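Ternumden town library to lend kitchen and table goods from January 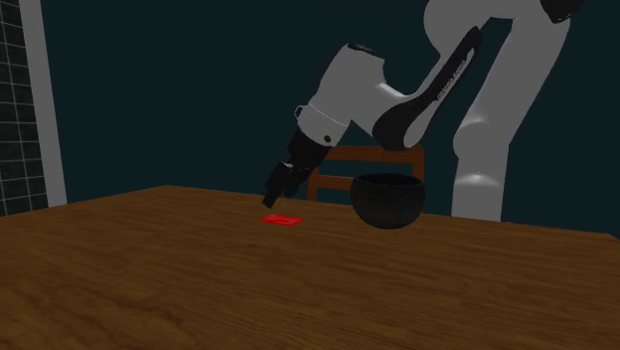
A dark bowl on a wooden table, with a chair behind.

TERNUMDEN -- People who hold a card of the town library in Ternumden will be able to borrow more than books from January. The library is opening a lending shelf for household goods, with bowls, serving plates, cake forms, folding tables and other things that many families need only once or twice in a year.

The shelf will be in the former newspaper room on the ground floor, next to the entrance from Gruber Street. It starts with 61 articles. Most of them were given by residents during a collection in the autumn, and the rest was bought with a grant of 3,000 from the town's culture fund.

"We have asked our readers what they would like to borrow, and we expected films or music," said Beat Tanner, the head of the library. "But many wrote that they need a big bowl or more plates when the family comes. They do not have the space to keep these things at home all the year."

The idea comes from the neighboring town of Gikholm, where the library has lent tools and sewing machines for five years. Staff from Ternumden visited Gikholm in the spring and took over a large part of the rules from there, including the form that borrowers must sign.

Each article can be kept for six days. It is possible to extend the loan one time, by telephone or at the desk, if no other person has made a reservation. A card holder may have two household articles at home at the same moment, and these do not count toward the limit for books. There is no fee for the loan itself. Who brings an article back late pays the same as for a late book.

All goods must be returned clean. For glass and ceramic pieces the library gives out a padded box, which has to come back also. If something breaks, the borrower should tell the staff at the desk. Small damage, such as a scratch, will not be charged, but for a broken or lost piece the library will ask for half of the price.

Electric devices are not on the list for now. According to Mr. Tanner, every device would have to be tested after each loan, and the library does not have a person with the right training. The question will be discussed again in the next budget talks of the town council.

The list of all articles can be read at the information desk, and it will be added to the online catalog before the opening. Reservations are already accepted for the folding tables, which had the most requests in the survey.

Residents can still give goods for the shelf. The library is looking above all for large pots with lids, table cloths and sets of glasses which are complete. Chipped ceramics and knives cannot be taken. Gifts are received at the side door in Fliltedeck Lane, in the afternoon between 2 and 5 o'clock -- please ring the bell and do not leave boxes outside.

The newspapers have moved to the first floor, beside the children's books.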